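Rallis Tube Roller for Blood Collection Tubes

Sold and serviced by Ní Bhriain Laboratory Supply

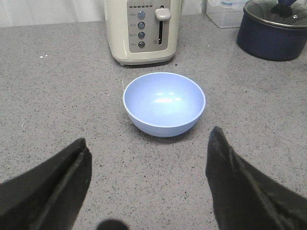
Photo: Gearóid Ó Riain

The Rallis is a benchtop roller for blood collection tubes. It turns them over, gently, until you ask it to stop. We have sold more exciting machines and spent a good deal more time on the phone about them.

Made by Hernar, the Rallis is meant for hematology benches, blood bank reception areas, clinics and teaching labs where anticoagulated samples have to be kept mixed before they go on the analyzer. The rollers turn and tilt at the same time, so the tube contents travel end to end as well as around. Cells stay suspended, there is very little foam, and the person who used to invert each tube by hand can go and do the job they were hired for.

What it does

Tubes lie in the grooves between the rollers. Switch on, set the speed, set the timer or leave it alone. The motor starts slowly and comes up to speed over a few seconds, which spares you the little hop that cheaper rollers give their first tube of the morning.

Speed is adjustable up to 60 rpm. Most people find a setting they like in the first week and never touch the knob again, and for them there is a lock under the front lip. The timer runs to 72 minutes or can be switched to continuous. We have asked Hernar why 72. They said the timer had always been 72, and the conversation moved on.

The drive is belted and sits in a closed compartment at the left end, well away from spills. It makes a low hum. In a quiet room you will hear it, and in a room with a centrifuge you won't.

Rollers and tubes

Standard rollers are covered in smooth silicone and lift out without tools. Push toward the spring end, raise the other end, done. They will take the usual evacuated tubes, plain or gel, and most screw-cap tubes of similar diameter. Pediatric microtubes need the narrow insert, sold separately, or they will wander off down the deck and gather at one end like guests at a party.

Please don't put blood bags on it. We get this question more often than you would think. A bag needs a flat rocker with a lip, and we will gladly sell you one of those instead.

Caps should be on. The manual says this in bold type on three different pages, so we assume there is a story.

Specifications

Mixing action: roll and tilt
Speed: adjustable, up to 60 rpm
Timer: up to 72 minutes, or continuous
Tube capacity: 12 (single deck) or 28 (wide deck)
Roller covering: silicone, removable
Housing: powder-coated steel
Drip tray: stainless steel, slides out from the front
Feet: rubber, four, one adjustable for uneven benches
Display: remaining time and set speed
Power: external adapter, cord supplied for your region
Use: indoors, on a level surface, outside the biosafety cabinet or inside it if there is room

The single deck and the wide deck share the same motor, belt and electronics. The wide one is wider. If you are stuck choosing between them, count the tubes on your bench at the worst hour of the day and buy for that.

In the carton

Roller unit with drip tray fitted
Power adapter and cord
Spare belt, taped inside the lid of the carton (check before you throw it out – we have mailed a lot of free belts)
Printed manual
Test sheet with the serial number on it

Options

Narrow insert for microtubes. One insert covers one groove.

Clear lid. Keeps dust off and sleeves out. It also muffles the hum a little, although Hernar won't put that in writing.

Flindska stacking frame. Lets one Rallis stand over another so you get two decks in the space of one. The frame bolts to the feet of the upper unit and rests on the bench, with no load carried by the lower housing. Both drip trays can still be pulled out. Not for use with the lid on the lower unit.

Textured rollers. Better grip for tubes with glossy labels, or labels put on by someone in a hurry.

Cleaning

Unplug it. Lift out the rollers, slide out the tray, and wipe everything with a mild detergent followed by your usual surface disinfectant. Alcohol wipes are fine on the housing and the tray. Bleach solution is fine on the tray if rinsed off promptly, and will turn the silicone chalky if it isn't. Rollers can't be autoclaved. People have tried, and the results were short and wavy.

Dry the end pins before refitting. A drop of silicone oil on each pin twice a year keeps the squeak away. If yours has begun to squeak, it is the pins. If it has begun to click, it is the belt. If it has begun to do both, call us.

Installation and calibration

There is no installation. Put it on the bench, level it with the adjustable foot, plug it in. A tube placed on the stopped rollers should stay where you left it.

Speed is checked at the factory and recorded on the test sheet. Labs that need a yearly check on file can do their own with a tachometer and a strip of reflective tape, following the last page of the manual, or send the unit to us. We return it with a dated certificate and, usually, cleaner than it came.

Warranty and service

Parts and labor are covered for 28 months from delivery. Belts and roller coverings count as wear items and aren't covered, but they are cheap and we keep them on the shelf. The warranty doesn't cover liquid in the motor compartment, drops from bench height, or blood bags.

Loan units are available while yours is in the workshop. They are older, scratched, and in perfectly good order. Some labs have asked to keep the loaner. The answer is no, but we are flattered on its behalf.

Ordering

The single deck is normally in stock. The wide deck is built in batches, so ask for the current lead time before you promise one to your supervisor. When you write, please tell us:

Deck size
Tube types you use, with diameters if you have anything unusual
Smooth or textured rollers
Plug type
Whether you want the lid or the Flindska frame

Quotes are free and stay good for 60 days. Teaching labs should mention that they are teaching labs, as there is a discount that we have never managed to advertise properly. Old rollers of any make can be sent back with the delivery driver for recycling, provided they have been decontaminated and the form is taped to the outside of the box, where the driver can read it.

Page last revised Sep 16, 2020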